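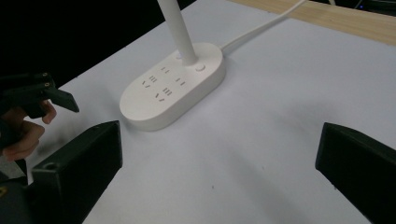
Evening, and raining again, the fine September sort that gets in under your collar.

I finally gave the afternoon to sorting out my desk, after weeks of promising myself I would, and I feel so much better for it that I had to come and write it down before I start the supper. It had got dreadful. There were letters under letters, two dictionaries lying open on their faces, a bowl of satsumas I had clean forgotten about, and somewhere beneath it all the proofs for Quyên, which she has been far too polite to ask for.

I took everything off, right down to the last paper clip, and wiped the top over twice with warm water and a drop of washing-up liquid. I had forgotten what a pale, restful thing it is with nothing on it. I stood there with the cloth in my hand for quite some time, enjoying it, and then of course the telephone rang and it was Digby Tapsell wanting to know whether I still had his ladder. (I have. It is behind the boiler.)

The lamp went back first. I am so fond of that lamp! I bought it with the money from the Kustden job, when I was feeling flush, and I remember thinking it was a silly amount of trouble to go to for a light – but it has the sockets set into the base, and in this old house, where whoever did the wiring seems to have believed that one plug in a room was plenty, that has been a blessing. Before it came I had an extension lead trailing across the carpet from behind the bookcase, and Thịnh went over it at Christmas with a tray of glasses. He was very good about it. The carpet has never been quite the same.

I spent a silly while deciding which way round it should sit. Square to the edge looked prim, like something in a bank, so I have left it a little on the slant, with the flex going off towards the back, and now I can reach the button without stretching over my papers.

Then I got stern with myself about what else was allowed back. The good pens, yes. The Pandia notebooks, but only the one I am using, the other nine having gone into the drawer. Mother's blotter, which I never use and couldn't bear to put away. The radio can live on the windowsill. The satsumas went out for the compost, poor things.

The proofs turned up in the end inside a seed catalogue, all 209 pages, and I have got as far as chapter 3 with a red pencil. There is a muddle over the village names that I shall have to ask Vinh about, as he has the map. I might ring him tomorrow before lunch, when he is usually in.

Kha is coming at seven with a pie and I have not so much as peeled a potato. Must also remember to get the ladder out for Digby, and to buy stamps.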